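发件人：Enda Gilmartin
收件人：弗拉德盖特（Fladgate）球迷邮件列表
日期：2018年2月
主题：Re: 关于客场票、关于四三三、关于我们到底在看什么

各位好：

Kelly 的信我读了三遍。第一遍在公交车上，坐过了站；第二遍在走回来的路上；第三遍是今天早晨，就着一杯泡得太浓的茶。先把原信引在下面，省得有人翻存档，然后我逐段回。信很长，午休时间短的朋友可以直接跳到讲右后卫的那一段，反正大家最后吵的都是右后卫。

> Kelly Haworth 写道：
>
> 大家好，我平时只看不说，这次忍不住。
>
> 上周客场对 Arboleda，我们去了157个人。我知道是这个数，是因为对方检票的小伙子每放一个人进去就按一下计数器，我排在最后，按完我他还把数字亮给我看，表情像是在慰问。0比2，两个球都是从我们右边进来的，第二个球进的时候，我们的右后卫还在对方半场跟边裁讨论一个界外球。
>
> 我的问题有三个。
>
> 第一，为什么还在打四三三？我们没有边锋。我们有两个被告知自己是边锋的人。上半场左边那位一共下底一次，传中砸在第一个后卫的小腿上，弹出来之后他自己也愣了，看得出他也没想过这一步该怎么办。去年七月季前热身的时候打过一场四四二，对手是谁我忘了，但我记得那天中场有人接应，后场拿球的人抬头能看见两个以上穿同样颜色球衣的人。那场之后就再也没打过。
>
> 第二，客场票为什么又涨了？Arboleda 的客队看台只有半截顶棚，我坐的是没有的那半截。俱乐部的通知说涨价是“主队定价”，可我问了邻座一位 Arboleda 球迷的表弟，他说他们那边的价没动过。
>
> 第三，Ludier 什么时候能踢上球？租借来的时候说是“即战力”，到现在出场时间加起来还没有中场休息长。要是伤了就说伤了，要是教练看不上也可以说看不上，我们都是成年人，受得了。
>
> 还有，我不同意列表里有人说“输给 Arboleda 不丢人”。输给 Arboleda 很丢人。他们的中锋开场就在喘。
>
> 我说完了。继续潜水。
>
> Kelly

好，Kelly，欢迎浮上来。你这封信比官网整个赛季的战报加起来都有内容，官网那篇写的是“一场双方都有机会的比赛”，我猜作者是在停车场看的。

先说第二个问题，票价，因为这个最容易查。我给售票处打了电话，等候音乐听完了一整首又从头听起，接电话的女士很客气，告诉我客场票的票面价确实由主队定，我们这边另外收一笔“手续与配送费”。我问配送什么，票是我自己打印的。她停了一下，说是“系统配送”。所以准确地说，涨的那一块涨在系统里。Arboleda 没有涨价，涨价的是我们自己到我自己家打印机之间的那段路。我已经写信给俱乐部问这笔费用怎么算出来的，收到了自动回复，说会在合适的时候回复我。如果有谁知道合适的时候一般是几点，请告诉我，我好留在家里。

顶棚的事，恐怕没办法。那半截顶棚我第一次去的时候就是半截，当时我父亲说很快会修好另一半。他还说我们那年会升级。

接下来是四三三。

我跟你的意见大体一致，不过想替教练说一句公道话，只说一句，免得成为习惯。四三三的问题出在中间那个三上。我们的三个中场里有两个喜欢站在同一个地方，而且是同一个没有球的地方。第三个人为了填他们空出来的草坪，一场要跑别人两场的量，到下半场过半，腿就没有了。Arboleda 第二个球之前的那次丢球，你再回想一下：中卫拿球，往前看，两个中场背对着他肩并肩，像在等同一班车。他只好横给右边，右边没人，后面的事大家都看到了。

换成四四二能不能解决？能解决一部分。至少前面多一个人，长传上去有人争第二点，中后卫不用每次都假装自己会组织。坏处是四四二要求两个边前卫回来防守，而我们这两位被告知自己是边锋的先生，对自己半场的了解主要来自中场开球时的那几步路。

七月那场热身我在。对手是 Nomby，踢了三节，每节一刻多钟，第二节换上来的那套人马确实打的四四二。你记得中场有人接应，这没错，不过也请你记得，Nomby 那天的中场有一位是他们的守门员教练，因为他们人没到齐，车在路上抛锚了。那天谁打他们都会有人接应。我不想毁掉你的美好回忆，我自己也在那天晚上给三个人发过消息，说今年有戏。消息还在，偶尔有人会截图发回给我。

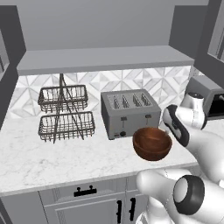 再说右后卫，跳读的朋友可以从这里开始了。

全场最响的骂声都给了他，我觉得不太公平。他确实不该在对方半场跟边裁讨论界外球，尤其那个界外球从我的角度看就是对方的。但请想想他为什么会在那儿。他前面那位边锋往里走，往里走，一直往里走，走到中路去找朋友，整条右路从我们的角旗到他们的角旗就归他一个人。他助攻上去，球丢了，他在回追，大家骂他没位置；他不上去，右路就没有人，大家骂他保守。有一次他停在中线附近，两头都不去，大家骂他站着。我数了一下自己，我三种都骂过，有一种还骂了脏话，旁边坐着孩子，我道了歉，孩子说没关系，他爸爸骂得更难听。

我的建议是让右边锋站到边线上去，鞋底沾着白灰，哪怕整场一次球都不碰，也算给对方左后卫找了点事做。这一条不用改阵型，不用花钱，甚至不用训练，只要有人在他开场前把边线指给他看。

关于 Ludier。

我问了一圈，得到的说法互相矛盾，列在这里供大家挑选：有人说是大腿后侧，有人说是脚踝，有人说他身体没事，是租借合同里写了出场次数到某个数就要多付一笔钱。还有一位在球场小卖部帮忙的朋友说他胃口很好，每次主场都吃两份薯条，由此推断伤不在上半身。我自己只在替补热身时看过他，跑得挺直，停球也干净，有一脚四十五度的长传把球喂到了另一边角旗旁的捡球员脚下，捡球员用胸口停下来，停得比我们左边那位好。我不下结论。三种说法里我最愿意信合同那一种，因为它最无聊，俱乐部的事通常是最无聊的那个解释。

但 Kelly 说得对，说一声并不难。去年那位后腰，名字我就不提了，官网写“接近复出”写了整整一个秋天，后来大家在邻镇的五人制比赛里见到他，踢得很好，进了两个，庆祝的时候还滑跪。他的膝盖显然接近复出很久了。

至于“输给 Arboleda 丢不丢人”，那句话是我说的，上个月说的，当时还没输。我的原意是，他们今年主场表现不差，我们去拿一分也可以接受。后来我们没有拿到那一分，这句话就变成了今天这个样子。我收回一半。丢人的部分在于他们那位中锋，Kelly 讲他开场就在喘，我可以补充，他半场的时候是扶着门柱走的，下半场却还是抢到了我们禁区里的第一点。我们两个中卫围着他，谁也没有起跳，大概都觉得以他的状态不好意思跟他争。这种礼貌应当留到赛后握手的时候。

还有几件杂事，顺便说了。

一，下个主场的横幅。原来那条被风撕了，从“永远”中间撕开，现在我们有一条写着“永”的和一条写着“远支持弗拉德盖特”的。有人提议两头拉开一点挂，中间隔着那根柱子，看着像故意的。我反对，我觉得对方球迷会认为我们在远处支持，这从上座看也不是完全不符合事实。新横幅的布料和颜料要300块，目前收到的钱离这个数还差得远，请还没给的人给一下。上次捐过的不用再捐，除非横幅再撕。

二，大巴。去 Arboleda 的那辆晚了36分钟才开，司机说等人，车上的人也说等人，到最后发现大家等的是同一位先生，而他从一开始就坐在最后一排睡觉，帽子盖着脸。以后上车请答一声到。我知道这听上去像春游，但春游一般能准时开出去。

三，列表规矩。最近有人回信时把整封长信连同前面所有的引用一起带上，我手机收到的那封，滑到底要滑好一阵，底下新写的只有“同意”两个字。请删掉不需要的引用。我知道我今天引了 Kelly 的全文，那是因为每一句都要回，而且我是管列表的，管列表唯一的好处就在这里。

四，有人问能不能在列表上讨论 Nomby 换教练的事。可以，请在主题里写清楚，别混在票务的信里。上次有位朋友点开“余票两张”，读到的是一千多字的越位陷阱，票他没买着，越位陷阱他也不同意。

五，预测比分的小游戏还在继续。目前领先的是一位每场都猜我们输两个球的会员，他连续几周都在榜首，领奖的时候应该会有人嘘他。他本人解释说这是对冲，赢了高兴，输了得分。我试过一个礼拜，猜我们输，结果平了，看台上大家拥抱的时候我脑子里算的是扣了几分，非常难受，不推荐。

回到正题，说下一场。

下一场在主场，对手排名在我们下面，这本来是好消息，可是我们今年对排在下面的球队拿的分比对上面的还少。我请教过一位学统计的侄女，她看了看赛果，问我这些球队知不知道自己排在下面。我觉得这是个战术问题。对强队我们缩在后面，边锋不往前走也看不出来；对弱队我们拿着球，全场的人都等着边锋做点什么，边锋也在等。

如果让我排，我会让那位跑两场量的中场歇一歇，把那两位等车的拆开，留一个，另一个坐到旁边去看看从场外能不能看到那块空地。前面上两个人。右后卫照旧，给他前面配一个愿意回头看的。Ludier 给他二十分钟，合同不合同的，先让他出点汗，薯条也吃了半个赛季了。

教练当然不会这么排。他会排四三三，赛后说我们控制了比赛的某些阶段。我会照样去，坐在老位置上，带上那个漏水的保温壶，第三分钟开始骂，第五分钟开始后悔没多穿一件。Kelly，你要是来，我们那排通常有空位，把柱子左边那个留给你，右边那个看不见球门，不过今年有几场坐那儿的人心情比较好。

另外，有没有人拍到了第二个丢球？我想看清楚界外球到底是谁的。右后卫的母亲坐在我前两排，下次她要是转过头来问，我得有个准备。

Enda

附：谁在大巴上落了一只左手手套，灰色的，拇指处补过，在我这里。右手那只不在。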